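10/10/23

Folding shirts for the machine

Aurora Bettencourt spent eleven years in hotel laundry before she took the job at Tundine, and the first thing she wants to talk about is the word "training." The company says she is training a robot. She says she is folding T-shirts, and that she would like somebody to explain the difference in terms of her paycheck.

"They told us in June that the work was going to change," she said. "What changed is that I used to do it with my hands."

Now she does it with a pair of hand-held grippers. Tundine, which runs linen and laundry service for small guesthouses, signed up with a software outfit called Savolainen to collect recordings of people handling clothes. The recordings are meant to feed a folding system named Skaveck. Staff go out to furnished rooms, lay a garment on the bed and work it with the grippers while the cameras on them record. Bettencourt's target is 384 usable recordings a month. The ones that get rejected do not count, and she does not get to see why they were rejected.

I asked whether the tool was hard to learn.

"A day, maybe two. You lose your fingertips, that's the thing. With my hand I know where the seam is before I look. With this you pinch and you hope you got one layer. T-shirts are the worst, the sleeves go wherever they want."
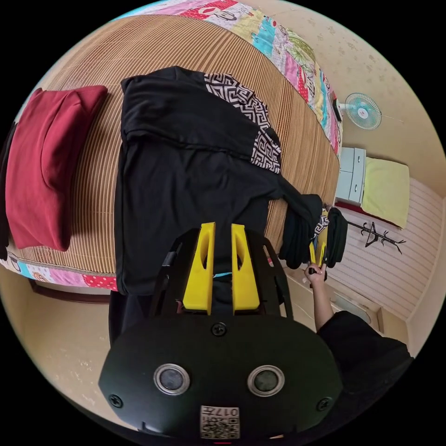
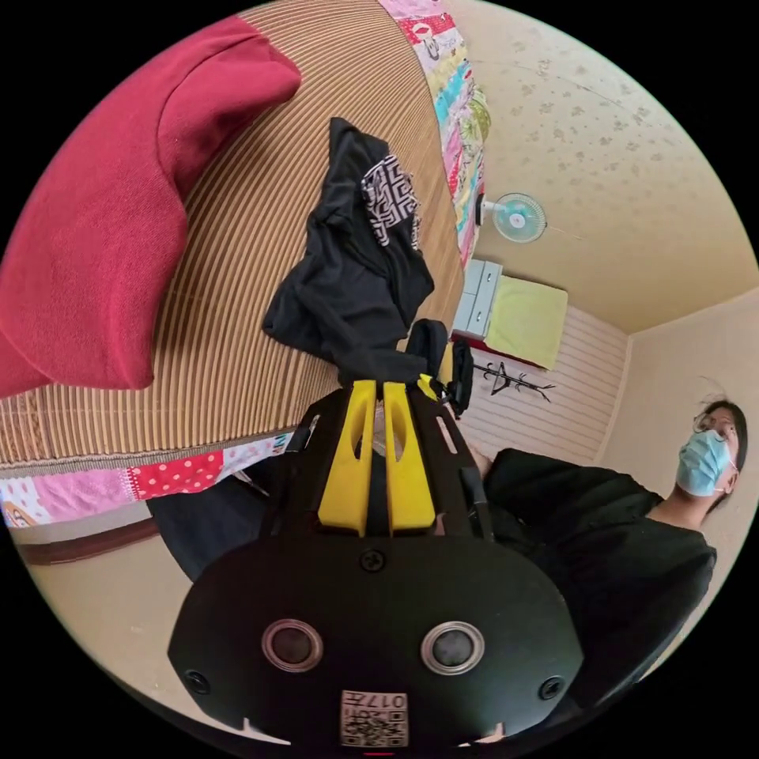
She is not against machines. The hotel had a sheet folder and she liked it fine, because sheets are heavy and the folder saved her shoulders. Her trouble is with the arithmetic. By the company's own tally her group turned in 3,806 recordings over the summer, and she has yet to hear of a single shirt folded by Skaveck for a paying customer.

"I asked my supervisor, does it fold? He said it's progressing. I said my nephew is progressing."

What Tundine has promised its people is vague. A handout from the start of the project speaks of "new roles alongside automation." When I pressed a manager for one such role, I got "quality lead," and then a pause, and then the suggestion that I write to the press office. The press office sent me the handout.

Bettencourt had heard of quality lead too. There was one opening for it at the Viradbridge branch, and it went to someone from outside.

The pay is a little better than regular folding, she admits. There is a bonus of $600 for finishing the full season, and she plans to collect it. She also likes working without a steam press next to her head. But she misses the talk. Five women around a table will get through a mountain of towels and solve everybody's marriage in the same afternoon. A recording session goes one garment at a time, over and over, and then you reset and mess it up again so there is something to fold.

"That part bothers me more than I expected," she said. "You fold it nice and then you wreck it. All day. My mother would have slapped me."

Does she think the system will take her old job?

She took a while with that one. "I think somebody will say it can. That's enough, isn't it? It doesn't have to fold good. It has to fold good enough for a man in an office who never folded anything."

Her contract with the project runs to the end of the season. After that she can ask to return to the laundry floor, where the hours have already been cut once. She has the form in her bag and has not filled it out.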